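About Gimach

Home
Services
About us
Contact

Gimach inspects and assesses masonry and early concrete railway structures: viaducts, overbridges, culverts, retaining walls and tunnel portals. The firm is based in Golstead and works for infrastructure owners, heritage lines, local authorities and trusts that have taken on disused routes. We do not carry out repairs and have no financial link with any contractor who does.

The firm was set up by Vesna Softić and Filippos Papadakis, both of whom had worked on the examination of brick arch viaducts. The first commission was a condition survey of the Coelho viaduct, a single-track structure with a length of 567 metres. The survey covered every arch barrel, spandrel wall and pier, and the defect coding drawn up for it is still the basis of our reports.

Since then we have completed 804 structure examinations. Each is issued with a defect schedule, marked-up elevations and a statement of which parts could not be reached. Where a load assessment is required it is reported separately, with the assumed ring thickness, fill depth and mortar condition listed at the front. If these values have been measured by coring, the core logs are attached. If they have been taken from record drawings, the drawing numbers are given. 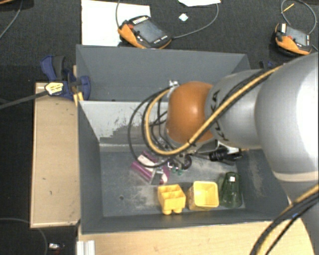
Page last changed: 10 April 2021

Survey records are held in Gokatix, our own structures database. It stores defects by span, face and course, so that a crack noted at one examination can be compared with the same crack at the next. Clients receive a full export at the end of each contract and may pass it to any later examiner. Photographs are kept at original size. Paper records supplied by clients are scanned and returned within 90 days.

Staff

Vesna Softić, director. Arch assessment and technical approval.
Filippos Papadakis, director. Site examinations and access planning.
Eleni Popescu, senior engineer. Foundations, scour and river piers.
Hrvoje Georgiev, engineer. Tunnel portals and retaining walls.
Kastriot Popescu, records manager. Gokatix, drawings and archive requests.

Working arrangements

Detailed examinations are carried out at touching distance, by rope access or from a mobile platform. The standard interval is 6 years unless the owner's own risk ranking calls for a shorter one. Examinations on open lines are planned around possessions agreed by the owner. River piers are normally examined in August, subject to water level.

Enquiries should state the structure number, the line, the number of spans and whether the track is in use. Earlier reports may be sent with the enquiry and will be treated as confidential.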